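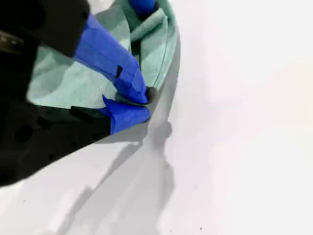 Figure 4. Pale green cloth on a white tabletop.

4. Entering daily grosses in Tritus

This section covers manual entry and correction of daily ticket revenue for a single title. For weekend estimates, see section 5. Manual entry is available to users with the Editor or Owner role.

4.1 Before you start

Check that the title has a release record. A title without one can be saved, but it will not appear in any ranking. The release record must hold an opening date and a screen count. If the screen count changes during the run, add a new line to the record and leave the old one in place. Per-screen averages for past days are read from the line that was valid on that day.

4.2 To enter a daily gross

1. Open Titles and select the film.
2. Select Daily, then Add day.
3. Choose the calendar date. The day of the week fills in by itself.
4. Type the gross in whole dollars, without commas or a currency sign.
5. Confirm the screen count. For the sample title Amaral, this field reads 2,745 in week one and 3,834 from week two.
6. Set Status to Estimate or Actual.
7. Select Save.

Note: Preview showings held the evening before opening are added to the opening day by default. To keep them apart, clear the Merge previews box before step 7. The box cannot be changed after the day is set to Actual.

4.3 Opening and non-opening days

Tritus keeps separate rankings for opening days and all other days. The split depends only on the opening date in the release record. A film that opens on a Tuesday is listed under opening Tuesdays, and its Wednesday goes to the non-opening list.

If a film moves from limited to wide release, enter the wide date in the second field, Expansion. Do not overwrite the opening date.

Caution: Changing the opening date rebuilds every ranking that includes the title. Saved charts made in Dosine will keep the old positions until they are refreshed.

4.4 To correct a saved gross

1. Open the day and select Revise.
2. Type the new figure.
3. Enter a reason of up to 200 characters.
4. Select Save.

The earlier figure stays in the History tab with the user name and time. A day may be revised 13 times. After that the record locks and an Owner must reopen it.

4.5 Importing from Kandow

Kandow files carry grosses in local currency. Set the exchange date under Import options before loading the file. Rows with an unknown title code go to the Unmatched list and are left out of totals until assigned.

Rows marked as holidays keep their weekday. They are ranked with other days of that name and also in the holiday list.

Section revised 2020-12-16, Zamfira Dumitrescu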